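Home Explore Notifications Messages Lists Profile

Zainab Adeleke
Thread · last updated 15 April 2026

Went to the Anozie open day, the one where they let the public into the robot workshop. A few of you asked for notes so I'm putting them in a thread. It's long. Mute me if you need to.
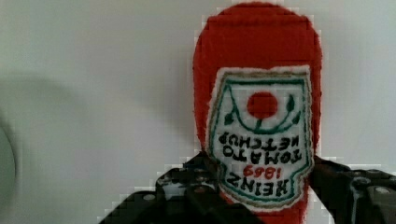
Anozie is in the old printworks behind the canal car park. You sign in, get a sticker, and someone gives you a sheet with four stops on it. I did them in the wrong order and it made no difference.

Background for anyone new. I run the packing side of a small gift and homeware warehouse. We don't have robots. We have tables, tape guns and a label printer that jams. My boss asked me to go and see whether any of this is near being useful to us.

Stop one for me was the soft goods bench. They call the project Nadier. The job is picking up things that squash, like plush toys and cushions, and putting them where they're meant to go. That's a good third of our stock in the run-up to Christmas, so I stayed there longest.

One of the things they had the gripper holding was a plush Heinz ketchup bottle, the wrong way up, label and all. My nephew would have had it off them in seconds.

It's harder than it looks, apparently. A hard box has sides and corners, so you can work out where to put the fingers. A stuffed toy changes shape when you touch it. Squeeze too much and it folds. Squeeze too little and it slides out when the arm moves.

The engineer on the bench said fuzzy fabric is a mixed blessing. It grips well, but it hides where the surface is. The fingers meet the fluff before they meet the thing inside it.

I asked how it knows when to stop squeezing. Answer: it watches how hard the motor is working and how far the fingers have closed, and compares the two. There's no skin on it or anything like that. I had imagined skin.

They also have a camera down at the gripper end, looking along the fingers. The screen next to the bench showed that view. I found it odd for a minute and then very easy to follow. You see what it's about to grab from very close up and not much else.

Which is one of the problems, they said. Close up it sees the object well and the room badly. So there's a second camera higher up for the room. The two don't always agree about where something is.

Number I wrote down: their target is 2000 picks in a row on the soft goods bench without a person stepping in. Best run so far is 1492. They had that on a whiteboard with the date, from March.

I asked what ended the 1492 run. A drawstring bag. The string looped over one finger and the arm carried on with its day. Drawstrings are now a separate list.

We sell a lot of drawstring bags.

Stop two was Piren, which is the software part. There's a desk with two screens and a chair, and you can have a go at driving an arm yourself with a handheld controller. Queue was long so I got one turn.

I was bad at it. I kept closing the fingers early. The lad next to me was maybe ten and did it first time, then did it again with his eyes on his mum instead of the screen.

What they do with Piren is record people doing the task and use the recordings to teach the arm. I asked if my attempt would go in. They said yes if I ticked the box, and that the bad ones are useful too if they're marked as bad. I ticked the box. Mine will be marked.

Someone in the group asked how many recordings you need for a new object. The answer was that it depends how different it is from the ones it already knows. A new teddy, hardly any. Something long and floppy like a scarf, a lot more, and it may still be poor.

Stop three was a talk upstairs. 35 chairs, all full, people along the back wall. The speaker was from Erine, the firm that makes the grippers. No slides for the first ten minutes while they looked for a cable, so she talked us through the hardware by holding it up. I preferred that to the slides.

Things I noted from the Erine talk:

Two fingers is usually enough. People always ask for a hand with five. She said each extra finger is more to break and more to control, and most warehouse jobs don't need it.

The fingers come off with screws and you can swap them. They sell plain ones, padded ones and some long thin ones for getting into bins. A swap takes nine minutes if you know what you're doing. She was clear that the first time it won't be nine minutes.

Wear is mostly on the finger pads. Fabric leaves lint and the lint builds up and things start slipping. So somebody has to clean them every shift. I wrote that down and underlined it. There is always a cleaning job and it never appears in the brochure.

Price. She wouldn't give one in the talk. I caught her afterwards and she gave me a range for a single arm with gripper and cameras, and asked me not to post it, so I won't. It's more than our van. It's less than I was expecting.

Question from the back wall about jobs. She didn't dodge it, to be fair. She said the sites she knows moved people from picking to checking and packing, and that she couldn't speak for sites she doesn't know. The man who asked didn't look satisfied. I'm not sure I was either, but I'd have trusted a smoother answer less.

My own view, since I'll be asked at work. I have a team who are good at packing awkward things. I wouldn't swap any of them for what I saw. I might put an arm on the job everyone hates, which for us is sorting returned toys back into bins.

Stop four was the hard goods line. Boxes, tins, bottles. Much faster than the soft bench and to be blunt a bit dull once you've watched it for five minutes. That's probably the best thing you can say about a machine in a warehouse.

One stoppage while I was standing there. A tin had gone over on its side and the arm waited for help. A woman came across, stood it up, pressed a button and it carried on. She told me they'd rather it waited than guessed. Same here. I've trained people to do exactly that.

Noise: less than I thought. You could talk normally on the soft bench. The hard goods line has an air pump somewhere and you had to raise your voice a little.

Safety bit for those who asked. Barriers round the hard goods line with a gate that stops everything when it opens. The soft bench runs slower, with a line on the floor you stay behind. Stop button within reach at every station. A child pressed one. It works.

Access: step-free on the ground floor, and a lift up to the talk. Toilets by the sign-in desk. The café was a table with an urn and it ran out of milk before I got there.

I asked Anozie whether they'd try some of our stock. They said to send a box of the worst things we've got, and they meant it. They don't want the easy stuff, they have plenty of that.

So I'm making up a box. So far:
– the long-eared rabbit
– the beanbag frog that weighs more than you'd think
– a pack of three felt baubles with the loose ribbon
– the hot water bottle cover with nothing in it
– a drawstring bag, sorry

If you work with me and you've got a suggestion, leave it on the bench by the label printer with a note on. Nothing with glitter. I don't want to be the person who sent them glitter.

Reply to a few messages in one go. No, you didn't have to book, but they said next time you will. Yes, kids are allowed. No, they don't sell anything on the day. Yes, the sandwiches place over the bridge is still open.

And for whoever asked if it could fold a fitted sheet: I did put that to them. The engineer laughed and then said there's a team somewhere else working on it, and that she can't fold one either – so we left it there.

They've promised to email when our box has been through the soft goods bench, with the failures as well as the ones that went fine. I'll add it to this thread when it comes.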